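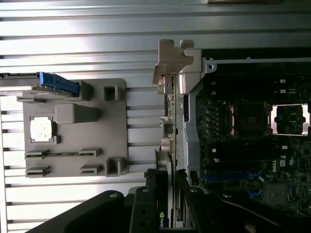

La carte d'extension entre le plateau gris et la carte mère, vue depuis le poignet du robot.

Visite à l'atelier de Prillell, en avril

Nous étions six de Skastico à faire le déplacement. Rahel Sutter, responsable de la maintenance, nous a reçus à 9 h 15 devant la cellule de manipulation de composants, celle que nous voulions voir. Elle travaille sur des ordinateurs de bureau ouverts, posés sur le côté. Je note ici surtout ce qui concerne le réglage et l'entretien, car nous aurons bientôt les mêmes questions chez nous, à Pestirano.

Chaque matin commence par un contrôle de position. L'opérateur amène la pince au-dessus de trois points connus du plateau, lit l'écart à l'écran et le reporte dans un cahier. Si l'écart dépasse la limite, on reprend le calibrage complet, et cela demande 42 minutes.
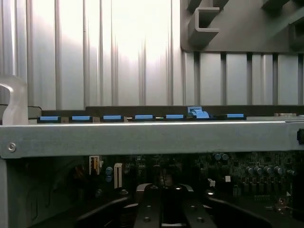

Le réglage de la caméra du poignet prend plus de temps que je ne pensais. Il faut choisir l'exposition pour la pièce que l'on cherche et accepter de perdre le reste. Avec les lattes d'aluminium qui renvoient la lumière en blanc et l'intérieur du boîtier qui reste sombre, une seule valeur ne suffit pas. Madame Sutter prend donc comme référence la rangée de languettes bleues au-dessus de la traverse : elles se détachent bien du support noir, et celle qui est relevée se reconnaît tout de suite à sa hauteur. Deux réglages sont enregistrés, l'un pour le bord, l'autre pour la carte mère.

Les mors sont démontés toutes les 600 manipulations. On nettoie les surfaces de contact avec un chiffon sans peluches, on contrôle le serrage des vis, puis on refait les trois points du matin. La fiche de l'atelier porte le numéro 116 — elle tient sur une page, et j'en ai demandé une copie.

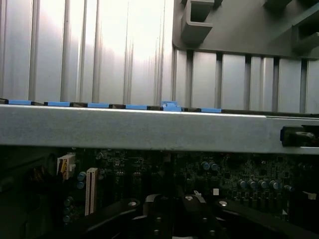 Que fait-on quand la pince touche le châssis ?
On arrête le cycle, on dégage le bras à la main, à vitesse réduite, et on vérifie l'alignement des mors avant de repartir. Le choc est inscrit dans le cahier, même s'il était léger.

Lucero Quintero nous a ensuite parlé du plateau. Le modèle précédent, acheté chez Mahasneh, avait des logements trop justes et les pièces y restaient coincées. L'atelier a redessiné le sien et garde un exemplaire de rechange.

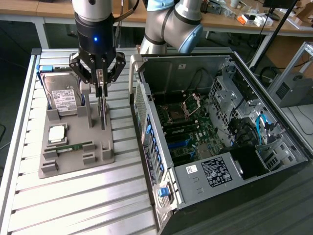 L'implantation de la cellule a été refaite l'hiver dernier, avec l'idée de raccourcir les trajets du bras. Tout se passe maintenant sur la même table à lattes : le plateau avec le disque dur debout, le processeur à plat et la barrette de mémoire, puis la tour ouverte juste à sa droite. Le câble noir qui part du haut du poignet est contrôlé chaque semaine, et remplacé dès que la gaine marque.

Une remarque pour nos collègues de Pestirano : prévoir 230 cm libres devant la table, pour pouvoir tourner avec le chariot. Le café était très bon. Retour par le train de 16 h 40.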